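Subject: Re: [lakine-list] Has anyone seen past episode 2?
Date: April 15, 2020
To: lakine-list

Somebody wrote to the list last night:

> I have watched the first two episodes of Lakine and I don't
> understand the fuss. The lead spends most of the second hour
> looking for a parking space. My sister says it gets good at
> episode 5, but she also said that about Molach, and I want
> those evenings back. Is the webtoon any better, or did they
> ruin it? Also, is the 12-episode count final or are they going
> to stretch it?

Taking these in order, more or less.

The parking space is in the webtoon too. It goes on for three full installments there, and the readers at the time were furious, so you are in good company. The drama gets through it in forty minutes and throws in a nice song. I have now watched it twice and I still think she should have taken the first spot, next to the bakery, but then there would be no show.

Your sister is wrong about episode 5. It's the second half of episode 4, from the moment the brother gets off the ferry with the wrong suitcase. Episode 5 is mostly people crying in a restaurant. It's good crying, and the noodles look excellent, but if you sit down expecting the plot to start there you'll have missed it. 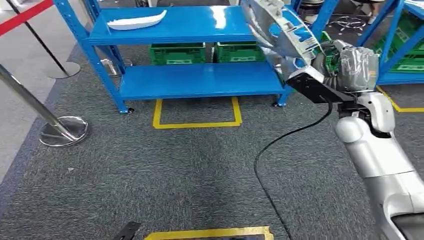

On whether they ruined it: the webtoon ran to 395 installments, and I have read every one of them, a fact I don't bring up at family dinners. You can't get that into twelve hours. The whole Brunton storyline is gone, with the boarding house and the two landladies who don't speak to each other. I miss the landladies terribly. I don't miss installments 200 through whatever it was, when the artist was plainly tired and everyone had amnesia. The drama skips the amnesia completely and gives the spare time to the father, who was barely a character on the page (he had a hat, and that was the extent of it). Now he's the reason I tune in.

What they did lose is the narration. In the webtoon she is funny in her head and silent out loud, and half the pleasure is the gap between the two. On screen you get a lot of close-ups of the actress thinking. She thinks very well, but unless you know what she's thinking about, it can look like indigestion.

The count is final as far as I know. Twelve was in the first announcement back in October and it's still twelve on the broadcaster's page. The rumor about an extension started with one forum post, and that poster also promised us a second season of Molach. I would still love one, by the way. I'm aware of how it ended. They could work around the volcano.

Subtitles: the ones on the Gasuson app are quicker, up within a few hours, but they have a habit of translating every term of address as "buddy," including the one the heroine uses for her grandmother. The slower set comes a couple of days later and is much better – the jokes in the hospital hallway only make sense there. If you watched the first two with the "buddy" subtitles, that may be part of your trouble.

One request to everybody: please put spoilers under the fold. The subject line "WOW SO HE WAS THE BROTHER ALL ALONG" was not under the fold.
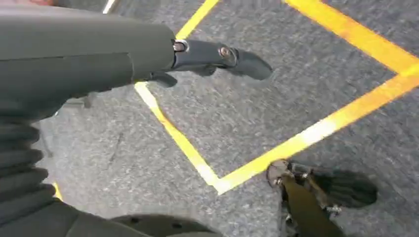 A reply that came in off-list, and which I have permission to pass along, makes the case for the other side. The writer gave up on the webtoon early, never warmed to the landladies, and thinks the drama is the better work by a mile, close-ups included. According to this person the silence is the point of the character, and the narration only ever told us things we could have worked out from her face. They also say the restaurant episode is the best hour of television so far this year and that I should be ashamed of myself.

I am slightly ashamed of myself. I watched it again over lunch, and the bit where the father orders for everyone and gets it all wrong is better than I gave it credit for. The landladies I'm not budging on.

So, to the original poster: stick with it through the ferry, get the slower subtitles, and if the suitcase does nothing for you then you can quit with a clear conscience and tell your sister I said so. The webtoon will still be there. The first fifty installments go by very fast, apart from the parking.

Does anyone have a working link to the soundtrack? The one in the list archive now goes to a page selling gutters.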